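Search this site Type a word Go

Robots at Work: A Visit to Grimero

Grimero is a company in the town of Gurkthorpe. It makes signs and cards for shops. In one room, two robot arms learn to work with a whiteboard and a marker.

Writing is easy for you now, but remember when you were small! You had to learn how hard to press and where to stop. A robot arm must learn the same things. It has no fingers like yours. It has a gripper, and the gripper can only open and close.
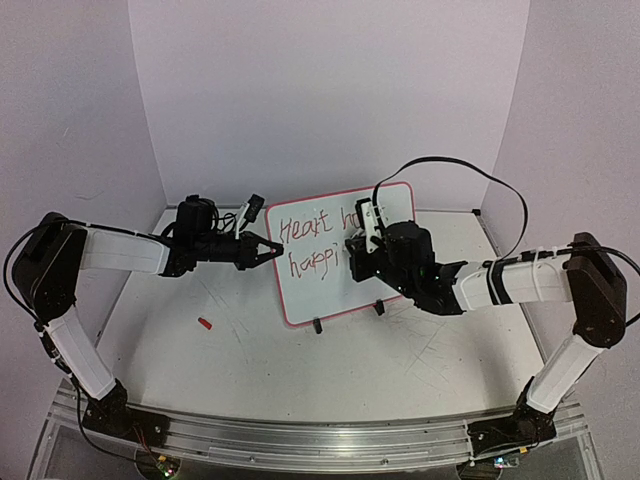 Does the robot take the job of a person? We asked Kuo-hua Chien, who has worked at Grimero for 8 years. Before, he copied the same words again and again, and in the evening his hand was hurting. Now he plans the work for the arms and checks it after. "I write less and I think more," he told us. He had to take a course in March, and he says it was difficult -- but he liked it.

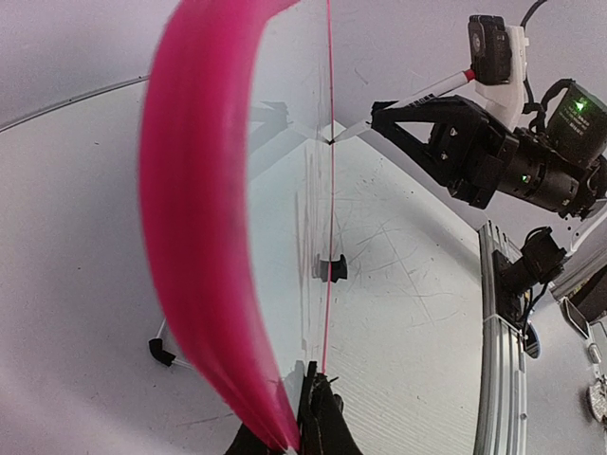
A robot arm holds a white marker pen with a red band.

Not all people at Grimero are happy with the change. Some of them miss the old work, because it was quiet and they could talk together. The company promised that everybody can learn a new task first, before more arms come.

Word to know: automation -- when a machine does a job that people did before.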